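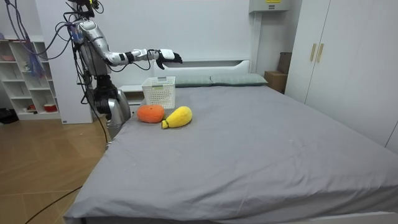

Bedroom, with a white plastic basket on the bed.

Laur Bedding Diaries

Welcome, and thank you for stopping by! This folder holds the diaries kept by 39 households in and near Laur who wrote down, for nine weeks starting in February, every time they changed, washed, aired or mended their bedding. It comes to over 600 entries, and if you had told me beforehand how much feeling people can put into a note on pillowcases I would have asked you to write one yourself.

What's in the folder

diaries.csv: one row per entry, in the order the households wrote them
households.csv: size of household, kind of home, kind of drying space
words.txt: local words for sheets, covers and quilts, with Helju's glosses
scans: the paper pages, for those who kept theirs on paper (most did)

Columns in diaries.csv

house_id: a short code, the same in both tables
week: counted from the household's own first entry, so week 1 doesn't fall on the same date for everyone
item: sheet, duvet cover, pillowcase, blanket, quilt, mattress pad, other
action: changed, washed, aired, ironed, mended, put away
temp_c: wash temperature, if given. Quite a few people wrote "hot" and left it there. We left it there too, and did not turn it into 60.
dried: line, rack, machine, radiator, unknown
note: whatever else they felt like telling us

How it was put together

Priit Sproģis typed up the pages and Helju Pētersons read them back against the scans, mostly on Saturday mornings at her kitchen table with a pot of coffee between them. Spelling in the notes is as written, crossings-out included where we could read them (they are in square brackets). Names of family members have been replaced with a plain word such as "son" or "aunt", and street names are gone.

Things to watch out for

Blank cells in dried mean the page was blank. The value unknown means there was an answer and we couldn't make it out. Please don't merge the two, we did it once and spent a long evening undoing it.

Households in Peltau joined late and their diaries are shorter. "Quilt" and "blanket" overlap badly, so have a look at words.txt before you compare them.

Use and thanks

You are free to use the tables for study, teaching or plain curiosity, as long as you name the Laur Bedding Diaries. Please ask us before reprinting the scans. If you find a mistake, send the house_id and the week and we'll check the page.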